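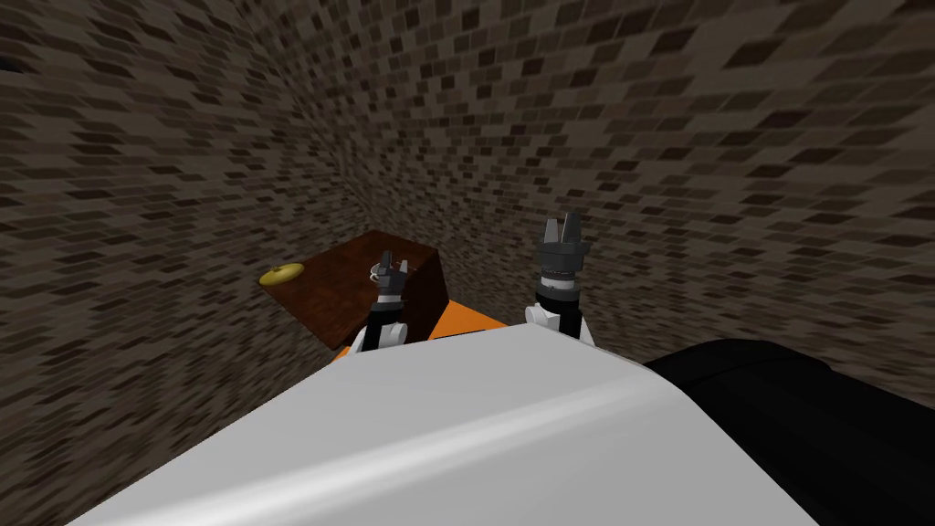

Table task, simulated demos – notebook, May

Picked up the Hernora scene again this morning. Goal for the day was to get the demo set for the table task far enough along that Ustham can start a training run on it tonight. Two operators on, two-hour blocks, same headset settings as before.

Count at the start of the day was 156 accepted demos. I'm not adding to that number here until the replay check is done, so look in the sheet for the current total.

Setup

Room is the brick-textured one with the orange surface under the table. Dark wood block as the table. Both arms are live, but for this task the left does the tabletop work and the right stays parked pointing up unless the operator wants it. Head view plus the gripper view get saved for every demo. Episode cap is 3000 steps. Anything that hits the cap is thrown out automatically and doesn't need a note.

Object positions come from the Adjei sampler. I widened the range last week and it now puts things very close to the corners of the table. One of the first resets after lunch had the yellow piece out at the far left end and the mug over by the left gripper.

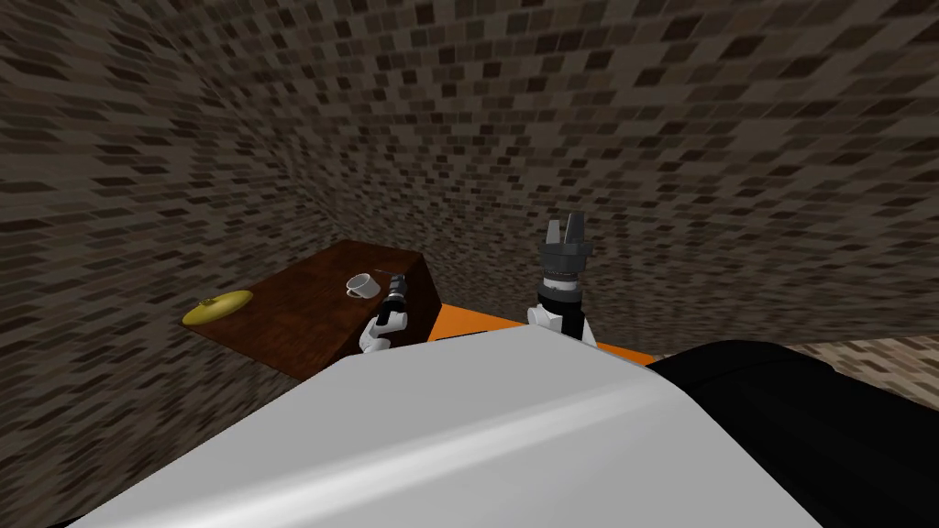
Head view. Mug next to the left arm, yellow object at the corner of the tabletop, right gripper empty.

I'm leaving these corner placements in for now. Operators find them annoying, and the reach to that end is long, but the policy did badly on the old set whenever an object was near an edge and I would like to know if coverage was the reason. If the discard rate goes up too much we can pull the range back in by a couple of centimeters.

Notes from the blocks

Mug approach: ask operators to stop for a moment above the object before going down. The earlier demos mix stop-and-go with one long sweep, and the action chunks come out blurry when you average over both.

Handle side: it changes with the random yaw. Don't turn the mug to get the handle where you like it, just grasp what you were given. A few demos in the old set have a nudge in them and I have tagged those "push" so they can be filtered.

Gripper command: log the commanded width and the measured width. The Preltwood converter was keeping only the commanded one, so a missed grasp looked the same as a good one in the file. Fixed in the converter, but everything exported before the fix needs to be exported again.

Gripper view

Went through the saved gripper views at the end of the second block. The walls take up a lot of the picture when the hand is turned away from the table, and the dark wood gets close to black. Brightness randomization is still off for this camera. I want it on before the next batch, at the same range as the head view. 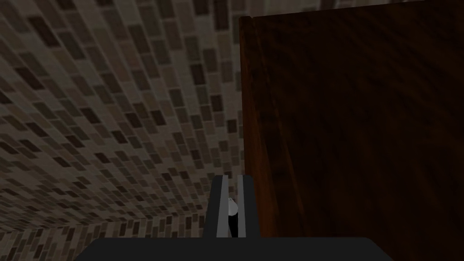
Gripper view. Small white-topped piece between the fingers, dark wood panel to the right.

Small parts like this are mostly hidden by the fingers, so the labeler should not be asked for a full outline. Held / not held is enough. I changed the form and left the outline field in place for the head view only.

Still to do

– re-export the old demos with measured width
– replay check on everything from today, delete any that drift
– turn on brightness randomization, gripper view
– split by object position and compare corner demos against center ones
– send Ustham the path once the re-export has finished, and tell them the "push" tag is new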